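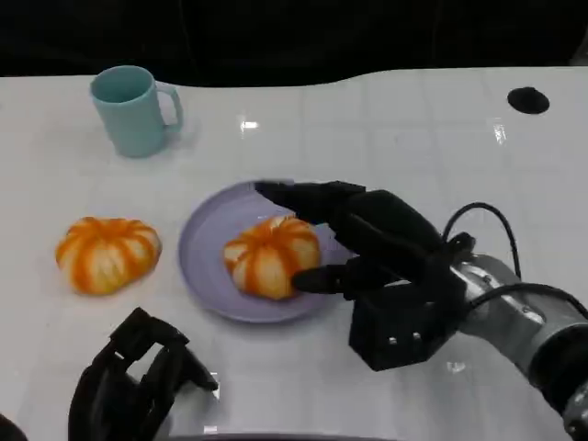

A robotic hand at the tray-setting table, finger and thumb placed against the fruit on a plate.

Who sets the tray? Staff should decide how the robots are used

Hospital catering seldom features in public discussion of automation. Attention goes to warehouses and car plants, where the machines are large and the savings easily stated. The Hoarau central kitchen prepares up to 845 patient trays a day, and the people who set them have now begun to share that task with robotic hands supplied by Varkier. This office supports the trial. It does not support the manner in which the trial has so far been organised.

Tray setting is usually described as simple work. A plate, a cup and a piece of fruit are put in their places, and the tray moves on. Those who have done it for years know that much of the work lies elsewhere. They notice a bruised apple. They know which ward returns its cups chipped, and they remember that a patient with a weak left hand needs the mug turned the other way. None of this appears in the job description, and none of it was written down when the tasks for the robots were drawn up.

A great deal of attention has been paid to the grip. Fruit is a fair test, being round, uneven and easily marked, and engineers are right to spend time on it. An equal effort should go into the conditions of the 118 people employed in the kitchen. 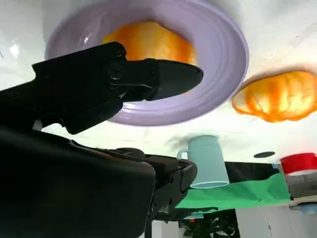

What changes for the people on the line

The first change is in the pace of the day. A person setting trays alongside colleagues can slow down when one of them is tired and speed up later. A person working next to a machine tends to follow the machine's rhythm, and supervisors tend to measure that person against it. Clivisar, which manages the kitchen under contract, has given no undertaking on this point. It should state in writing that output figures from the robot station will not be used to judge individual members of staff.

The second change is in the kind of work that remains. When the repeated movement is handed over, what is left is clearing faults, wiping down, refilling and checking. These duties require judgement and should be graded accordingly. At present they are being added to existing posts at the existing rate, under the heading of general duties.

There are real gains to be had. Wrist and shoulder complaints are common among tray staff, and a machine that takes on the reaching and grasping would be welcome to many of them. Staff who fear for their hours have nevertheless asked for the trial to continue, and they have asked at the same time to be consulted about it. The two requests are compatible.

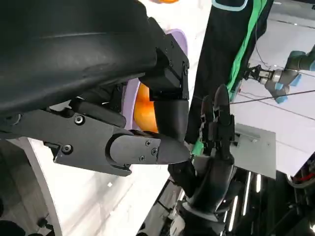 Two black robotic hands beside the worktable. A separate arm with a parallel gripper stands behind.

Much depends on where knowledge of the equipment is held. If only the supplier's technicians can stop, reset and adjust it, kitchen staff become attendants to something they may not touch. If they are trained properly, with the hours paid, they gain a skill that will be recognised elsewhere. The present plan runs for 14 weeks and allows for 2 training sessions, both outside normal shifts. That is not adequate, and the cost of improving it would be modest.

We therefore ask that training be moved into working time, that new duties be graded before the trial ends, and that tray staff be given a seat at every review meeting. We also ask that no post be removed while the results are under discussion.
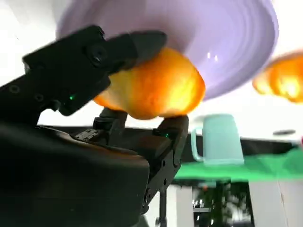
By the Working Life Office, Henix Catering Staff Association

Members will be aware that this office took a more cautious view in its earlier statement on self-service tills in the visitors' restaurant. Our position has moved. The tills were installed first and discussed afterwards, and the dispute over cashiers' hours took up most of the following winter. In the kitchen there is still time to do things in the proper order.

Clivisar has agreed to receive written comments until the end of November. Branch representatives are asked to gather the views of early and late shifts separately, as the two work with different numbers of staff and will feel the effects differently. Comments from night cleaning staff, who have been left out of the consultation to date, should be sent directly to this office.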